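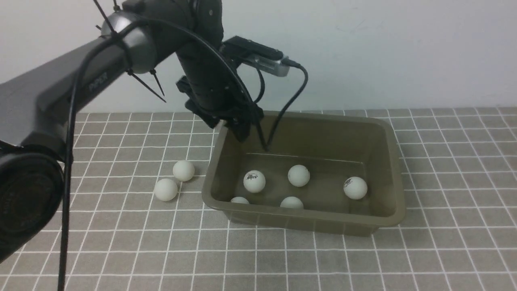
4.3 Cable snag at the wrist

Figure 3. One of the PiPER arms at the ball-and-tub station. Gripper over the back-left corner of the tub, wrist camera cable looping out on the right side. Five balls in the tub, two on the floor.

The failure discussed in this section is the one that cost us the most time, and it is a dull one. A cable caught on something it should not have caught on. We report it at length anyway because the logs pointed us at the wrong cause for most of January, and we suspect other groups running small arms with add-on cameras have the same fault sitting in their data under another name.

The task is simple. Pick ping-pong balls off the floor, drop them in the tub, stop when the floor is clear. The planner (Mimari, version as in Section 3) picks the nearest ball, moves above it, closes, lifts, crosses the rim, opens. A run was marked failed if the arm stopped itself, if the tub shifted on the floor grid by more than one tile, or if the operator hit the stop. We did 1,240 runs in total at the two sites, Wastangate and Stukley. Of these 149 were marked failed.

At first all 149 were put down as gripper faults. This was our mistake. The controller reports a torque stop at the wrist with a single code, and that code is the same whether the fingers have pressed on the rim or something is pulling on the wrist from outside. The person at the desk saw the code, looked at the gripper, saw it close to the rim, wrote "rim contact". Reasonable. Wrong in a lot of cases, as the re-check below shows.

What happens. The camera cable leaves its connector on the wrist camera, makes a free loop out to the side and comes back down toward the tub. With the wrist pitched steeply down, as in Figure 3, the loop hangs low. Nothing bad so far. Then the arm crosses the rim on the way out, the wrist rolls to line up with the next ball, and the loop swings under the rim lip. The tub has a thick rolled rim, which makes a good hook. The arm keeps going. Either the tub comes along with it, or the cable goes tight and the wrist joint trips, or the connector is pulled part way out and the picture drops.

The third case is the nasty one. With the picture gone the planner did not stop. It kept the last good frame and went on planning from it for up to 600 ms before the watchdog noticed, and in that time the arm is moving on a picture of balls that may no longer be where they were. Twice the gripper came down on the floor at full approach speed. No damage to the arm that we could find, one cracked ball. Both times the operator's hand was well clear, but it would not have been strange for someone to be reaching in to put balls back on the floor just then, and at Stukley people had got into the habit of doing exactly that without pausing the run. We stopped all work at both sites after the second one.

Re-check of the failed runs. We went back through the joint logs for every failed run and looked at the wrist torque over the last part of each motion. Pressing on the rim gives a sharp step, all at once, when the fingers are low. A snag gives a slow ramp while the wrist is already rising, then the trip. The two are easy to tell apart once plotted, and we should have ploted them in the first week. Nearly 30 runs could not be sorted either way, mostly because the log was cut short at the stop, and those are left out of the comparison. In the rest the ramp was the more common shape at both sites.

Zip ties. A side issue, but worth noting. The ties by the elbow had not been trimmed flush and the long tails stick out from the arm. We had treated this as a matter of looks. When the arm folds back the second cable, the one that goes over the top of the forearm, shifts a little, and in a few runs it rode up against a tail and stayed there. That leaves less slack further down the arm. We do not think the tails caused a stop by themselves. They did make the amount of slack at the wrist differ from run to run, and this is part of why the fault would not come back when we tried to force it – the same motion played back cleanly, again and again, and then tripped.

Things we tried, in order:

Lower torque limit at the wrist. Stops sooner, but also stops on ordinary rim contact. Dropped after one afternoon.

Tub moved further from the base. Helped a bit. Changes the reach for every ball though, so old and new runs can't be compared. Dropped.

Shorter loop, cable clipped along the forearm housing. Snags went away in the runs we did afterwards. Too short is also a problem: at full wrist roll the cable pulls on the connector, so the length has to be set with the wrist at its limit and not at rest.

Trimmed tails, flush cut. Done at the same time as the clip, so we can't say what it did alone.

Frame age check in the planner. If the newest frame is too old the arm holds position. Should have been there from the start – the watchdog was written for a lost arm connection and it was never meant to cover a lost camera.

The Krūmiņa cable guide, which some readers will ask about, was fitted at Wastangate only and for too few runs to say anything. It also blocked part of the view at steep pitch.

Limits. One tub type. We did not test a container with a plain straight edge and would expect fewer snags there, but that is a guess. The sorting by torque shape was done by two of us looking at the same plots at the same desk, so it's not a blind check. Raw logs for the failed runs, including the unsorted ones, are in the supplement, with the original "rim contact" labels left as they were entered.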